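Notes pour mon intervention — le contrôle de l'ordre, côté cabinet
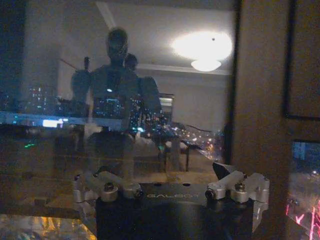

Par Sinora, pôle droit des professions de santé
2022-08-22

Bon, je commence par la lettre. Elle arrive, on la pose, on se dit qu'on verra après les vacances — et là je fais une pause, les infirmiers vont rire. Demander qui a déjà reçu la sienne.

Ensuite le dossier du cabinet Woler : 58 pièces demandées, dont les contrats de remplacement depuis février. Je raconte le coup du contrat jamais signé (ne pas m'étaler !). Amende proposée : 3 000 euros, ramenée à 300 après nos observations écrites.

Passer vite sur les délais, tout est dans le polycopié. Par contre j'insiste : on ne répond pas au téléphone, on écrit, et on garde la preuve d'envoi.

Garder dix minutes pour les questions.

Dernière mise à jour : version relue avant impression

À lire aussi
Isasov : renouveler son autorisation d'exercice
Tehrani : la publicité des praticiens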